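Rirkwood Toy Library – minutes of the monthly meeting, Friday, 7 p.m.

Opening
Last month's minutes were agreed with one fix: the puzzle shelf is in the Windard room, not the hall.

Loans
What a month! We had 307 toys out on loan in March, our best so far, and the train sets barely touched the shelf. Late returns are still low. We will keep the two-week limit and try a longer one over the summer.

Money
The grant of 2000 dollars from the Andari fund has come in. We agreed to put 100 dollars toward storage tubs with lids and to hold off on the rest until the rent is settled.

Pretend play corner
Everyone is very keen on this one. Play kitchens are the thing families ask for most, and we would love to have one set up for Saturday mornings as well as the small food sets that go home in bags. 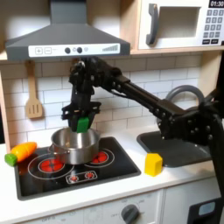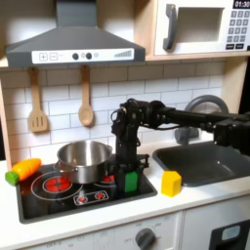
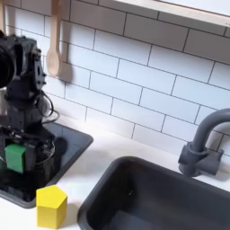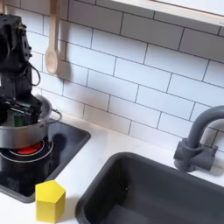 Agreed to clear the corner by the window – the old bookcase can go to the Kröger Street sale. Pots and play food will be washed weekly with the dress-up clothes. Still to decide: whether the rug stays.

Spring swap day
Tables will cost families nothing this year. There is room for 20 tables and the sign-up sheet is already filling, so get your name down. Doors open at 9:30. We still need bags, tape and a second extension cord.

Any other business
The marble run is missing its funnel again. Please check the bottom of your bags.

Meeting closed at 8:25 p.m.

Recent posts
New puzzles on the shelf
How to join the toy library
February minutes

Contact us | © Rirkwood Toy Library | Back to top
This site uses cookies. Accept | Settings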